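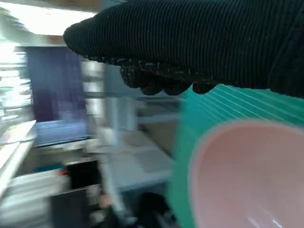

Sinau College of Hospitality
Department of Household and Dining Services
Tableware Care, Unit 4: Cups and Mugs

Purpose of the unit

This unit covers the handling, washing and storage of cups in daily service. Students should read the handout before the practical session in the Lanine teaching kitchen and bring it with them. Plates and serving dishes are treated in Unit 3, and that material is not repeated.

Terms used

The wall is the upright side of the cup. The rim is the upper edge, where the outer finish meets the lining. The lining is the inner surface. On two-color cups the wall and the lining are finished in different colors, as with a green cup lined in pink, and the change of color falls at or near the rim. The foot is the part that rests on the table.

Inspection

Cups are inspected before washing and again before storage. Hold the cup by the wall, tilt the mouth toward the light and look first at the lining. Tea and coffee stains show early on pale linings and are easily missed on dark ones. A smooth lining should give a clean, small reflection. A dull patch in the reflection usually means residue or wear. Next, run a dry fingertip along the rim. Any chip, however small, removes the cup from service. Striped or printed walls need a slower look, as a fine crack may follow the line of the pattern.

Washing

Empty and rinse cups as soon as they return from the dining room. Wash in warm water with a mild detergent and a soft cloth. Scouring pads are not permitted on decorated walls. Stained linings may be soaked for 17 minutes in the Laur solution, mixed as posted above the sink, then rinsed two times in clear water. Do not leave cups standing in the basin between steps.

Drying and storage

Set cups mouth down on the rack until the foot is dry. Finish the rim and lining by hand with a lint-free cloth. Store cups upright in a single layer. Stacking is allowed only for the Follden pattern, to a height of two, and never with a damp cup in the stack. Keep fingers off the rim and the lining when placing cups on the shelf.

Preparation for the practical

Each student will inspect and wash four cups and complete a condition sheet for each one. Sheets are handed in at the end of the session. Read the section on glassware in the course manual before Unit 5.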